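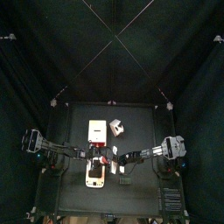 Two-arm work table with a tray-like container between the grippers. The left one is holding a small red piece over the tray.

Workshop tips: when an arm stops, drops or pinches

These notes come out of a bad Monday in February at the Demanow shop. The left arm on bench two let go of a part, the right arm kept moving, and Elis Lewis reached in to catch the part before it rolled off. She got a pinched finger and a bruised nail. The arms are small and slow and people get used to them. Please read this before your next shift at a table, even if you have worked one for years.

What went wrong

The left gripper lost its hold in the middle of a move. The program did not check for a part before going on, so the right arm started its half of the handover on schedule. Elis saw the part fall, assumed both arms had stopped, and put her hand between them. They had not stopped. Only the left arm had faulted.

When we opened the log we found 174 grip warnings from the week before. Each one had cleared itself and the table had gone on working. The person on shift saw the warning flash, saw the arm carry on, and left it. All of us had done the same at one time or another.

The cause was a worn fingertip pad. It had gone shiny and hard, and it could no longer hold a smooth plastic part at the normal grip setting. A replacement pad costs very little and takes ten minutes to fit.

Before you reach in

Press the stop button and wait. The Berko arms take a moment to settle after a stop, and they can sag a little when the motors let go. Keep your hands out until both arms are still.

Look at both arms. A fault on one side does not stop the other unless the table has been wired and set up that way. Ours is now. If you work on a table you did not set up yourself, ask.

Do not go by the small lights on the bases alone. Lights mean different things on different models, and the same color can mean ready on one and locked on another. Go by the controller screen and the stop button.

If something falls, let it fall. The parts we handle are cheap. If you have a part that would be a real loss, put a foam mat under the work before you start.

Worn fingertip pads

Check them at the start of every shift. Press a thumbnail into the pad. It should give and come back. If it feels like hard candy, change it.

Wipe pads with a damp cloth and a drop of dish soap, then with plain water. Don't use brake cleaner or acetone. Vlastimil Zelenák tried acetone on a spare set and they were cracked by the end of the week.

Change both pads on a gripper together. One new and one old will pull the part sideways, and you will spend the afternoon chasing an alignment problem you don't have.

Write the date on a strip of masking tape and stick it inside the lid of the spares tin. We were getting 800 hours out of a set on cardboard boxes and less on smooth plastic. Yours may differ, so keep your own record.

Don't fix a slipping grip by turning up the force. It works for a day. Then it crushes thin-walled boxes, and it makes a pinch a good deal worse if a finger does get in there.

Cables

A loose cable near the gripper is the next most common cause of trouble on our tables. It catches a box corner, the arm pulls, and you get a fault that looks like a motor problem.

Move the arm by hand, with power off, through its full reach and watch the cable the whole way. It needs enough slack at full stretch and not so much that it drags on the table when the arm comes back in.

Use hook-and-loop strap on anything that bends. Zip ties are fine on parts that don't move, but cut the tails flush. A cut tail at an angle will open up your knuckle.

Fabric walls

Black fabric around a table keeps stray light out, and it hides things too. Someone standing outside can't see whether your hands are in the work. If you are inside the curtain, hang the red tag on the front where the next person will see it. If the red tag is up, nobody starts the table from the controller, whatever the reason.

Check the fabric for sag once a month. Vendula Oravec found a fold hanging low enough to touch an elbow joint at full lift. A safety pin held it until we could sew a tuck.

Keep the fabric clear of the power supply vents. Dust in the vents and cloth over them is a fire risk. Vacuum both.

Setting out the work

Keep only what the job needs between the arms. Boxes, lids and loose blocks that belong to the next job go on the side shelf.

Stand tall, narrow pieces where neither arm has to pass over them. They tip easily and end up under a wrist.

If you use a tray, mark its place with tape at two corners. A tray that has crept half an inch is enough to make a gripper land on the rim.

Writing it down

Every grip warning goes in the book now, including the ones that clear. Write the time, which arm, what it was holding, and what you did. Three from the same arm in one shift means you stop the table and check the pads.

Injuries go in the other book, the green one by the sink, even if all it needed was cold water. Elis nearly didn't write hers down. Her entry is number 413 if you want to read it.

Spare pads are in the top drawer under part 3481, and Branislav Holub reorders when the tin is down to two sets. If you take the second-to-last set, tell him the same day. The stop buttons get tested every Monday before the first job. Press each one with the arms moving slowly and empty, and check that both arms stop. If either one keeps going, switch off at the wall, tag the table, and leave it for Eduard Havlíček.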